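Inventory at Emham

The flat on the second floor was let furnished, and the lease required an inventory. Demyd Antoniuk had prepared 2269 of them for Welline. He used a pencil, a clipboard and the agency's own form, which allowed one line per item and no remarks.

He began with the table. Top: pale, smooth, fitted with small round holes. Purpose of holes: not stated. He wrote "table, one" and moved on to fruit.

Fruit was normally excluded. The tenant, Nechyporuk, had left in January, and anything perishable should have been written off then. The bananas were yellow and still carried a sticker.

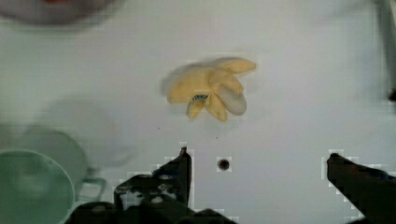 Item 5. Bananas, one bunch, with label.

Antoniuk consulted the form. Under "Food" it said "dispose." Under "Ornaments" it said "retain." He pressed the nearest banana with the blunt end of the pencil. It did not give. He wrote "ornament" and then, after a minute, crossed it out.

The rest was ordinary. Ketchup on a plate, bottle on its side. A blue bowl. A green colander. A mug with a banana standing in it – a separate entry, by the rules, as it was not part of the bunch. A black toaster oven with a warning sticker, which he initialed for.

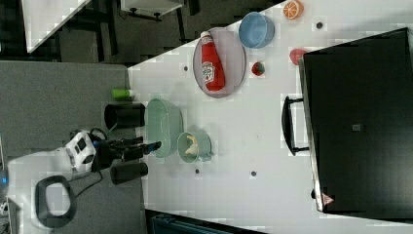 "Does the banana in a mug go under fruit or under mugs?"
"Under mugs. Contents follow the container."

The voice on the telephone belonged to the office and had never seen the flat. Antoniuk thanked it. He entered the mug, signed the form and dated it June 2021.

He took his lunch out of his bag, looked at it, and pressed it with the pencil.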